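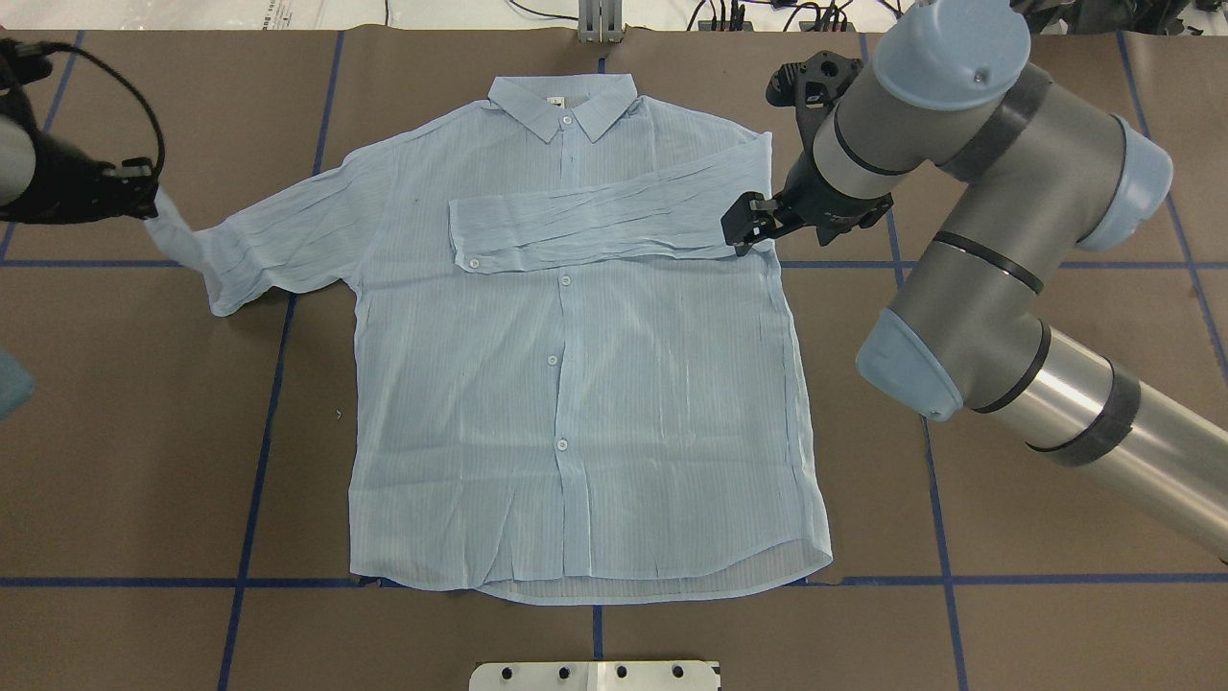 Figure 1. Light blue striped shirt on the taped folding table, one sleeve folded across the chest and the other still out.

Folding Long-Sleeved Shirts on a Marked Table
Student project report, Merimham Textile and Home Studies program

Why we picked shirts

Our group wanted a project about everyday clothing care, and we all had the same complaint: T-shirts are easy, towels are easy, and button-up shirts come out different every time. The sleeves slide off, the collar gets crushed, and one side ends up wider than the other. We wanted a folding method that gives the same shape over and over, and we had a great time working it out!

The table

We covered a work table with brown paper and divided it into a large grid with dark blue tape. Brown paper was a suggestion from the Tiltach workshop handout, and we ended up loving it. A pale shirt shows up clearly against it, so a crooked hem is easy to spot. The tape gives you something to line up with. In Figure 1 a strip runs just beneath the hem, and that became our starting line for every shirt.

One of the vertical strips on the left came out slightly diagonal. We kept it and took the hem line as our reference.

The shirts

We used 11 shirts, all long-sleeved and all with a full button front. They fell into two groups that we named after our storage bins, Prundell (thick cotton and flannel) and Ikonen (thin or crinkled fabric). The one in Figure 1 is from the Ikonen bin. It is thin and a little sheer, with fine pinstripes and lots of small wrinkles across the body, and it was one of our favorites to work with because it shows every mistake.

Method

Lay the shirt face-up with the collar open and flat. Put the hem on the tape line. Smooth the body from the button placket outward, first one side and then the other.

Take the first sleeve by the cuff and bring it straight across the upper chest, just below the collar. Draw the second sleeve out to the side before folding it, so the puffy part near the elbow can be flattened. Then bring it across on top of the first. Turn both sides in toward the placket and fold the hem up in two steps.

What we found

Thick shirts were simple. All 5 of the Prundell shirts held their first sleeve fold with no extra smoothing. The thin ones needed more care, mostly at the hem. A curved hem likes to rumple and fold under itself (you can see a doubled edge on the right half in Figure 1), and if you leave it that way the finished stack leans.

Sleeve height mattered more than we expected. When the first sleeve sat too low, the cuff made a lump in the middle of the packet. Right below the collar was the best spot for both bins.

What we would change

We would add a short tape mark for the collar as well as the hem, and try a smaller grid for children's sizes. Two of us also want to test the method on a bed at home, with no tape at all. Linen shirts are next on the list, and we already have three of them waiting in a bag.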